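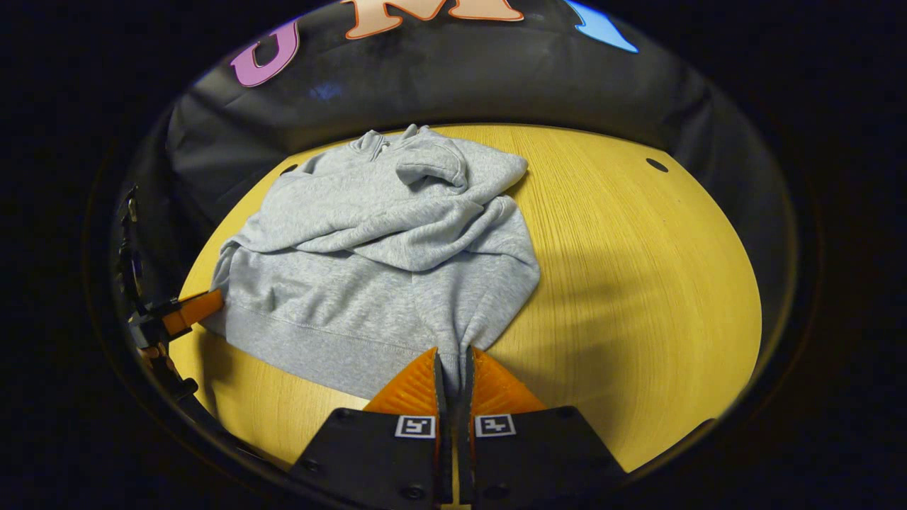

Fovisora Race Log

Fovisora is a collection of dinghy race results and course notes from the Balmont and Crenshaw sailing clubs. It holds 420 races with start times, finish times, wind notes and the course that was set. If you like small boats and spreadsheets, welcome aboard!

What you get

races.csv has one row per race: club, fleet, course letter, start time, wind at the start and who ran the line.
finishes.csv has one row per boat per race. Join it to races.csv on race_id.
courses.csv lists the 14 courses the two clubs share, with the order of marks and which side you leave them on. Course K was redrawn in April, so it shows up as K1 and K2.
notes.txt is the race officers' own comments, typed up as written. Some are one word. A few are wonderful, and the one on the shortened Disix Cup race is my favorite thing in the whole collection.

Times

Start and finish times are local, 24-hour, to the second. Elapsed times are in seconds. Corrected times are left out on purpose: the clubs used different handicap tables, and it's more fun to apply your own. Balmont's starting sequence runs five minutes and Crenshaw's runs three. The start time in both cases is the gun, never the warning signal.

Codes in the finish column

DNF, DNS, OCS and RET mean what they mean on any results sheet. We added TOW for boats that took a tow home before the finish. There are 9 of those, all from the same windy afternoon at Crenshaw.

Known problems

Wind at Crenshaw was read from the clubhouse roof, and it reads low in a westerly because of the trees. Sail numbers for the junior fleet were swapped between siblings at least once. Boats numbered above 900 are club loaners, so don't treat one number as one sailor.

Using it

Free for club, school and hobby use. Please keep the credit line with any copy you pass along. Sailors' names have been replaced with a sailor_id, and we'd like it to stay that way.

Credits

Rosalind Whitlock typed up the Balmont sheets and drew the course diagrams. Alaric Ruiz-Ortega did Crenshaw and wrote this file. Corrections are very welcome, so send the race_id and what the sheet should say. Old paper results from either club are even more welcome!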